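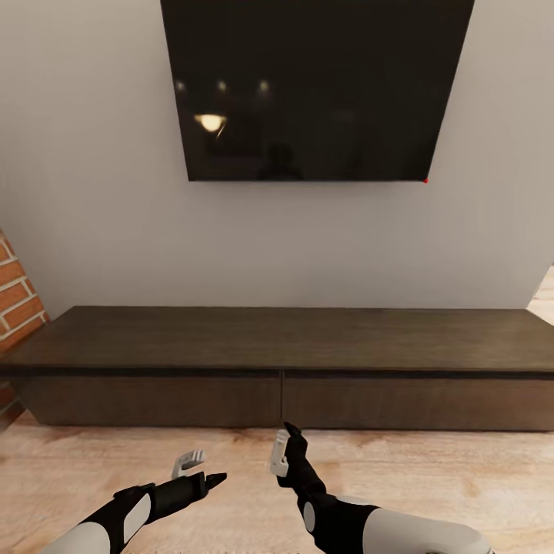 Week 4: Charging Decisions After a Shooting

Reading: the Stindcombe file, pages 10 to 42. Skip the press clippings until you have read the witness statements.

1. Who decides. The police recommend and the prosecutor charges. News stories blur this, usually in a way that suits whoever called the reporter.

2. "Under review." Ask by whom, and since when. The Stindcombe case was under review from February until 14th May, and I can find four memos from that whole stretch. Draw your own conclusions.

3. Self-defense. Hebden (Cyril Hebden, the Gultedow lectures) claims prosecutors apply one standard to everybody. His sample is 300 cases from a single county office. I would not hang much on it.

4. Grand juries. They hear what the prosecutor chooses to show them. When an office says "the grand jury has spoken," find out what it was told.

For seminar: one page on the Sandhu memo. Does it give reasons for the delay, or only say that reasons exist? Quote the lines you rely on.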